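Miton Center for Household Studies
Jalstead Campus

Call for Participants: Sorting of Mixed Household Items

The Miton Center invites adult residents of Jalstead and Nostier to take part in a study of how people sort mixed household items by hand. Sessions are held in the Khasawneh Building on the Jalstead campus. Enrollment opened in March 2000 and will remain open until all places are filled.

Purpose of the study

Most homes have at least one drawer, bin or basket in which things of different kinds end up together. The Center wishes to learn how people decide what belongs with what, which items they pick up first, and what they do with items that do not clearly fit in any group. A mail survey returned by 1,893 households in the region formed the first stage of this work. The present stage calls for 430 participants, who will each attend one session.

What participants will do

Participants work seated or standing, as they prefer, at a table covered with a dark green cloth. They are given a filled tray and asked to sort its contents into three wooden boxes. No instructions are given as to which items go in which box. The contents include toy balls, soft spiky balls, crushed drink cans, folded cloths and small pieces of plastic. Participants may empty the tray onto the table or take items out one at a time.
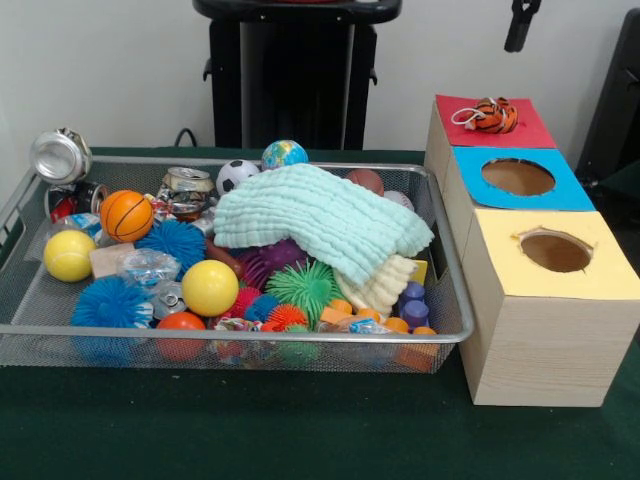
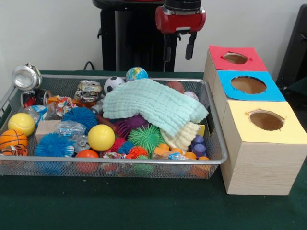 Filled wire mesh tray and the three wooden boxes with colored tops, sorting table.

Each participant sorts several trays, with a rest between them. After the last tray, a staff member will ask a short set of questions about the choices made – for example, whether a ball printed as a globe was treated as a toy or as something else. There are no right or wrong answers, and speed is not scored. A full session takes around 1,000 seconds of sorting time, plus the rest periods and the closing questions. Participants should plan to be in the building for one hour.

Who may apply

Applicants must be 18 years of age or older, able to handle small objects with one or both hands, and able to follow spoken instructions in English. Eyeglasses and hearing aids may be worn. Persons who completed the pilot sessions last August are not eligible for this stage. Employees of the Center and members of their households are also excluded.

Before the session

Rings and bracelets should be removed before sorting begins. Cotton gloves are available on request for participants who do not wish to handle the cans with bare hands. Coats and bags may be left in Room 11, which is locked while sessions are in progress.

Payment and consent

Participants receive a single payment by check, mailed after the session. A consent form must be signed on arrival. Participants may withdraw at any time and will still be paid. Names are kept apart from the session records and are not used in any report.

How to apply

Applications should be made in writing to Roksolana Kostiuk, Study Coordinator, Khasawneh Building, Jalstead Campus. Please give your name, mailing address, daytime telephone number and the hours at which you are free – morning, afternoon or early evening. Questions about the conduct of the study may be addressed to Lev Harasym, Director of Household Studies, at the same address.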